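How to teach a robot arm to turn a knob (and why it still can't run your kitchen)

Every time I tell somebody I play with robot arms in my spare time, I get the same question: so when will it do the dishes? My friend Despina Dumitrescu has asked me so often that I now just say "September" and don't say which year.

So this is a tutorial for one tiny chore, turning a knob, done in simulation, and along the way I'll tell you where I think we've got to with the rest of the housework. You'll need a simulator with an arm and a two-fingered gripper in it (I use Tumora, but any of them will do), a kitchen model with something that turns, and a free evening. Maybe two evenings.

Why a knob?

I started with a drawer, like everyone does, and drawers are lovely. Pull in a straight line, done! A knob is meaner. You have to get hold of it properly, you have to turn about the right point, and you have to let go again without dragging it back to where it was. If you can do that you can do quite a lot of a kitchen: taps, hobs, timers, the lid on the big jar of pasta.

Step 1: Set up the joint

Check that your knob really turns before you blame the arm. Grab it with the mouse and give it a twist. In my first kitchen the knob was just a lump glued to the worktop, and I spent a whole evening telling the arm off for it.

Then give the joint some friction. Not much, but more than none. With no friction at all the knob spins if you breathe on it, and your arm will learn to slap at it, which looks brilliant on the screen and would be useless on a real cooker. Set end stops too, if the real thing would have them.

Step 2: Put a camera on the wrist

You want one camera looking at the whole kitchen and one on the wrist, looking down past the fingers. The far one gets you to the knob. The wrist one does the last little bit, when the arm itself is blocking the other view.

Keep the wrist view plain. I tried adding fancy shadows and shiny reflections and all I got was slower training. You can put those back in later if you mean to move to a real arm.

Step 3: Record yourself doing it

Drive the arm by hand and save each go. I recorded 154 turns, using a cheap game controller, and threw out the ones where I'd fumbled so badly that even I couldn't tell what I was trying to do. Keep a few of the slightly messy ones, though. If the arm only ever sees perfect approaches, it has no idea what to do when it's a bit off to one side.

Vary things as you go:

- start the arm from different places
- turn the knob part way before you begin
- nudge the worktop along or round a little
- swap the worktop surface if you've got others

That last one matters more than you'd think. Petrică Mocanu, who got me into all this, trained his on one plain grey counter and it went completely to pieces the moment he gave it a patterned one.

Step 4: Get the approach right

This is the fiddly part. Come in slowly with the fingers open, line them up so there's one on each side of the bar, and only then close. If you close early you catch the end of the bar with a fingertip and shove the whole thing sideways.

I like to stop the playback at this point and look through the wrist camera. The bar should be sitting between the pads, fairly central, and if it is I carry on.
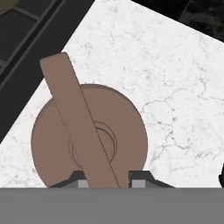

The wrist view, with a pad either side of the bar.

Marble is a nice test, by the way. All those thin grey veins are just the sort of thing that could be mistaken for an edge, so if your arm can find the bar against that you're doing well.

Step 5: Turn, let go, back off

Close gently and turn about the middle of the knob – the knob's middle, please, and keep the gripper's own centre out of it. If those two points don't match, the fingers slide along the bar as they go round. Do a small turn, open, back straight off, and check the angle. For a bigger turn, do it again.

Train for a while (I left mine going for some 900 rounds and went to bed), then try it on starting positions it hasn't seen before.

So can it do my chores yet?

My honest view is: bits of them. One knob in one made-up kitchen is well within reach for somebody like me with an old computer. A real kitchen, with greasy handles and a tea towel hanging over the thing you need, is another matter. Cecilia Abubakari works on a packing line and says it's much the same there: the machines are grand at the one job they're bolted down for, and hopeless when a box turns up squashed.

What I'd love is an arm that turns the hob down when the pan's about to boil over. The turning is nearly there, I think. Knowing when to do it, and doing it safely with a child or a cat about, is where I'd want a lot more proof before I let one near my dinner.

If yours keeps missing the bar, leave me a comment with your gripper opening width and how fast you're coming in. Too fast is my first guess.

Related posts
Opening a drawer in Tumora, start to finish
Game controllers for driving a robot arm: what I use
Why your gripper keeps dropping the sponge
Can a robot fold a towel? My second attempt
Joint friction settings for cupboards, taps and lids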